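Sarkar page-turning set: README

Maintained by Yurani Ayala, records desk, Hotetley. Last edited 18 March 2022.

Sarkar holds 3,197 recordings of two robot arms handling printed booklets on a tiled tabletop. Lerden paid for the work and wants the arms to take over page turning at our scanning counter. I was asked to write the card because I work at that counter. My doubts are left in.

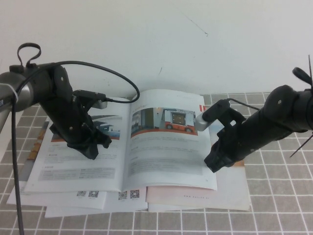 CONTENTS AND LABELS

Each recording has a fixed view of the table and views from the small cameras on the arms. Of the total, 2,170 carry a label for how the turn ended: clean, double page, crease, dropped. The rest are unlabeled and shouldn't go into any success rate. Alcides Palomino did the labeling by hand, on top of his normal shift, and his hours don't appear in the Lerden cost sheet.

Known gaps: printed booklets only. No stapled forms, no carbon copies, no thin paper, and that's most of what people bring us.

Wrist views can be soft. Don't plan on reading body text from them; the page layout and large print usually survive.

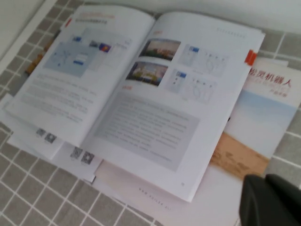

Will the arms replace the people at the scanning counter?
Management says the two posts stay and the work moves to checking and clearing jams. There is nothing in writing so far, and checking pays one grade lower at the Trillutness site.

What has changed already

Counter staff now square up each pile before a run and stay within reach of the stop button. Breaks are taken between runs. Whether any time is saved can't be worked out from this data: setup and resets were never logged. I've asked for both in version 5.

Corrections go to the records desk, with the recording number.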